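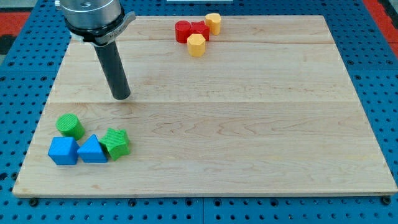 Maple Boards and Coloured Block Sets: Progress Report to Fontes

Prepared by Mohammed-Awal Amoah, Larker workshop
Reporting period: to the end of March

1. Status

The board work is complete apart from final oiling. The block work is behind the board work by one stage, with the repeat colour coating still to be done on part of the yellow stock. No change to the agreed scope is requested. Spending to the end of the period is $3763, all of it on timber, adhesive, coatings and carriage. Labour is carried by Larker under the original agreement and isn't included in that figure.

2. Boards

Six boards have been glued up in light maple. Each is a plain rectangular slab built from several planks, with no frame, lip or painted border. The layout calls for a long joint through the middle of the slab, and the planks are oriented so that the grain runs predominantly in the same direction as the joint.

Selection of the planks took longer than planned. The first delivery from Trerov included several lengths with heavy mineral streaking, which were set aside for other jobs. Faint wavy figure and small dark flecks have been accepted throughout. Removing every fleck would have roughly doubled the timber cost, and Fontes agreed in writing that the natural marking could stay.

Gluing was done in two passes. The half slabs were clamped and left overnight, then jointed again on the meeting edge before the centre glue line was closed. Two boards showed a slight step at the centre after clamping. Both were brought level with a cabinet scraper and rechecked with a straightedge along and across the grain. The seam can still be seen on all of the boards, which is expected with adjoining planks of differing tone. None can be felt with a fingernail.

The front edge has been left square with the arris just broken. An earlier sample had a larger round-over, and Seidu Bawa reported that cylinders placed near the edge tended to walk off it. The square edge has been adopted as the standard.

3. Blocks

The delivered colours are red, yellow, blue and green. Shapes include an upright cylinder and a star-shaped prism, both with flat tops so that they'll stand unaided on the board.

Of 300 blocks received from Sovonel, 289 passed inspection. The 11 rejected pieces had either chipped points on the star or a base out of flat, and have been returned for credit. The star remains the most difficult shape. Its points collect coating at the tips during drying, and a heavy bead there prevents neighbouring blocks from sitting close against it.

The red coating has the gloss requested, with a slight texture. Samples with a fully smooth finish were tried earlier and showed handling marks sooner. The yellow was inconsistent between batches under the workshop lights. A second coat has been applied to the paler pieces as a trial and will be extended to the rest of the affected batch if the shade holds. Blue and green need no further work.

4. Layout work

Layout work is being done on the blue perforated table, with the board laid flat and table showing on all sides. The regular hole pattern gives a convenient reference for squaring the board before the blocks are set down.

The layouts under review depend on separated groups. Red and yellow are placed together in a tight cluster toward the far side, with blue and green kept well away from them and bare maple between. The colours read clearly against the pale timber. Close grouping has been harder to assess than wide spacing: a star set beside and slightly behind a cylinder is partly hidden from the front, and reviewers seated low have asked for the taller piece to go at the rear. Both arrangements will be included in the layout sheet until a preference is settled.

5. Outstanding matters

Final oiling. Two thin coats are specified, with a light rub between them. Oil deepens the flecks, so one board will be finished first and sent to Fontes for approval.

Yellow coating. The trial pieces are to be compared against the approved sample in daylight.

Storage. The cartons are adequate for the blocks. The boards need a padded sleeve, and a quotation has been requested.

Movement. The boards were glued in dry conditions. They'll be checked for cupping after a period in the unheated store, resting on edge with air to both faces. Any board that has moved will be planed and refinished at Larker's cost.

6. Next period

Oiling begins on Monday. Seidu Bawa will complete the yellow trial and revise the inspection sheet to include a separate line for star points. The layout sheet will be issued in draft with the approval board. The balance of the coating material is already in stock, and the only further purchase expected is the padded sleeves.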